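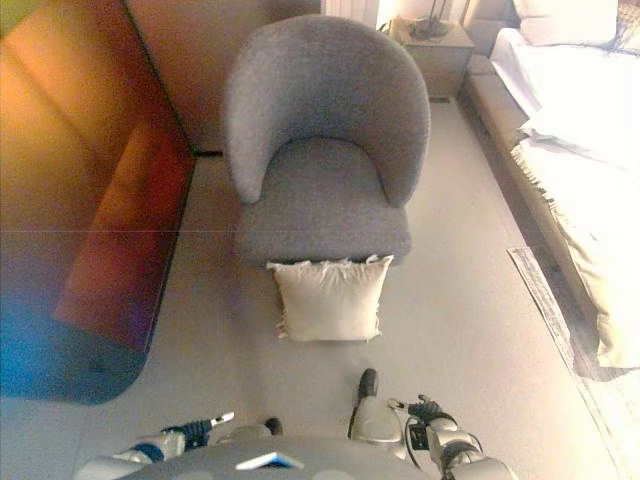 各位朋友，晚上好，或者早上好（我知道住在国内的几位总是在早饭的时候收到我的信）。

上一封信里我顺口提了一句，说我们家从一月份开始，每天晚饭后念一段书，结果收到的回信比我过去写的任何一封都多。有人问念什么，有人问怎么念，还有一位老读者很直接地问我：你们两个成年人，孩子都不在家了，念给谁听？那我就索性把这件事从头讲一讲，讲得长一点，请大家泡杯茶再往下看。

事情的起因是我先生的眼睛。他一月初做了个小手术，医生嘱咐他头几个星期少看书、少看屏幕。对别人来说这可能就是休息，对他来说简直是关禁闭，他是那种连酱油瓶子上的小字都要读完的人。头两天他听广播，第三天就开始在屋里转圈，转得我心烦，我就说，你坐下，我念给你听。手边正好有一本Trodonov出版社的小说，讲一家三代摆渡人的，600页，买回来两年了，我们谁也没翻过第一章。我当时想得很简单，念个十来页，把他哄安静了就行。

那天晚上念了五十分钟，嗓子都哑了。他坐在那儿一动不动，我念到船上那只狗走丢了，停下来喝水，他说：“水等会儿再喝。”

后来就停不下来了。眼睛早就好了，书还在念。

## 念书这件事，比我想的要累

我以前总觉得自己普通话不错，小时候还在学校广播站念过稿子，念本小说能有多难。真念起来才知道，默读的时候我们偷了多少懒！人名看个大概就过去了，长句子扫一眼头尾就算懂了，描写天气的段落更是整段整段地跳。出声念就没有这种便宜可占，每一个字都得从嘴里过一遍。有些句子印在纸上很漂亮，念出来却喘不上气；有些看着平平淡淡的，一开口倒很有味道。

还有对话。一开始我很卖力，老太太用老太太的声音，船夫用船夫的声音，念到第三天，船夫和老太太吵架，我自己先乱了，老太太突然变成了粗嗓门，我先生笑得直拍腿。这之后我就老老实实用一个声音念了，只在换人说话的时候稍稍顿一顿。听的人完全跟得上。

关于这一点，我请教过Knut Ehlers。老读者可能还记得他，前年秋天我写过Pravau那家旧书店，他就在那里管二楼。Knut年轻时在Steinbach的一所盲人学校念过好几年书，给学生录教材，从地理课本一直念到菜谱。我写信问他有什么窍门，他回了满满一张纸（手写的，德文花体，我拿着放大镜看了一个晚上），大意是这样：

> 慢一点，再慢一点。你觉得已经慢得不像话了，那对听的人来说大概刚刚好。句号的地方要真的停下来。念错了就重念那一句，不要道歉，一道歉，故事就断了。

最后这一条对我帮助特别大。我从前念错一个字就要“哎呀不好意思”，一晚上能说十几遍，现在就悄悄退回去重来。

他在信的末尾还提到，菜谱是最难念的，听的人一边听一边饿，总要打断他问一勺到底是多大一勺。

## 我们家的一些做法

有几位问得很细，我就把我们的做法写下来，大家挑着用，不合适的就别理它。

- 时间定在洗完碗以后，每次念20分钟。头一个星期我们贪心，念到过一个小时，第二天谁也不想开口。
- 两个人轮着来，单日我念，双日他念。他念得比我快，带一点苏州口音，“船”字总念得很软，我听惯了，觉得那本书里的河就该是那个味道。
- 听的人可以做手里的活，择菜、叠衣服、补袜子都行，手机要放到别的屋里去。
- 听着听着睡着了也没关系，第二天由念的人讲一讲他错过的部分。我先生讲得很不可靠，有一回把一场葬礼给漏掉了，害得我纳闷了好几天那位姑妈上哪儿去了。
- 不许自己偷偷往后看。这一条我们都违反过。

坐的地方也值得多说两句。念的人最好坐得直一点，太软太深的座位，肚子窝着，气就上不来，念不了几页声音就闷了。听的人呢，怎么舒服怎么来，躺着也行。我们试过一阵子把灯都关了，只给念的人留一盏，气氛是很好，可惜听的那个十分钟之内必定打呼噜，后来就还是把灯开着了。

## 什么书适合念

这个问题问的人最多，我的答案可能要让一部分朋友失望：我觉得靠试。我们中途放弃过两本，一本是很有名的侦探小说，人物太多，名字又长又像，默读的时候还能翻回去查，听的时候就只剩下一头雾水；另一本是散文集，文字极美，可是每一篇都差不多长，差不多静，连着念五个晚上，我们俩都有点蔫。

比较顺的是那种有人在路上走的书。赶路的，坐船的，回乡的，搬家的，每天念一段，就像跟着走了一段。信也很适合念，书信集里随便挑一封，长短刚好。童话更不用说了，别觉得那是给小孩的，我上个月重念《海的女儿》，念到后面声音都不对了，只好把书递给他接着念。

诗我们也试过，古诗最好，一首七绝翻来覆去念上几遍，各人念法不一样，能为一个字该重该轻争半天。新诗要看缘分。

我的邻居Ryszard Ostrowski听说以后，也在自己家里弄起来了。他一个人住，我原以为他是念给猫听，后来才弄明白，他是每个星期天下午打电话给在外地的妹妹，念一章给她。他们小时候家里只有一本书带插图，兄妹俩抢着看，现在念的就是那一本，波兰文的，封皮早掉了，他拿牛皮纸包着。前几天在楼道里碰见，他告诉我，妹妹嫌他念得太平，要求他把那条龙念得凶一点。他当场给我示范了一下，五楼的门都开了。

## 一点别的消息

既然说到念书，就顺便报告一下：Stuletti咖啡馆的老板娘答应把里间借给我们，每个月一个晚上，大家带一本书来，每人念一小段，不点评，不打分，念完喝东西聊天。第一次来了7个人，有中文，有德文，还有一位姑娘念的是她外婆写的日记，用的是我完全听不懂的方言，可是她念到某个地方，自己先笑了，我们也就都跟着笑了。下一次的日子还没定下来，定了我会在信里写明，想来的朋友先回我一声，我好跟老板娘说准备几把椅子。她家的杏仁蛋糕去晚了就没有了，这个我得提前讲清楚。

不方便来的朋友，也不妨在家里试一试。家里有老人的，尤其可以试试看。我母亲今年八十三，电话里总说没什么事没什么事，三句话就要挂，嫌费我的工夫。上个月我学Ryszard的样子，跟她说，妈，我给您念一段吧。她说念那个干什么。我就念了，念的是汪曾祺写高邮咸鸭蛋的那一篇。念完她静了一会儿，然后从咸鸭蛋讲到她自己的外婆腌蛋用的坛子，讲到坛子放在哪个屋角，讲到有一年发大水，坛子怎么漂了起来，一口气讲了大半个钟头，这些事我从来没有听过！现在每到星期六她会问：今天念什么？

也有读者来信说，跟孩子念书念到十来岁，孩子就不要听了，心里有点失落。我们家也是这么过来的，女儿十一岁那年，很客气地对我说，妈妈我可以自己看了。我当时难过了好一阵。可是今年复活节她回来，晚饭后照例到了念书的时间，她本来抱着电脑坐在一边，我也没招呼她，翻开就念。念到第三页，键盘声没有了。临走的前一晚，她问能不能让她念，我和她爸爸就都当听众。她念得真好，比我们俩都好，句号的地方停得稳稳当当的。

摆渡人那一本我们上星期念完了，最后两页是我先生念的，念完谁都没去开电视。那只狗，我知道有人要问，找到了，在下游一个面包师家里，胖了一圈。

下一本还在犹豫，手边的候选有一本讲灯塔的，一本讲养蜂的，还有一本是Knut硬塞给我的，说不好看他退钱。大家如果有推荐，请直接回复这封信，最好告诉我你是在哪里念的、念给谁听的，攒多了我整理一份书单，放在后面的信里寄给各位。上次说好的腌柠檬方子我没忘，只是这一封实在太长了，挪到下一封。

祝好，嗓子也好。

2023年4月24日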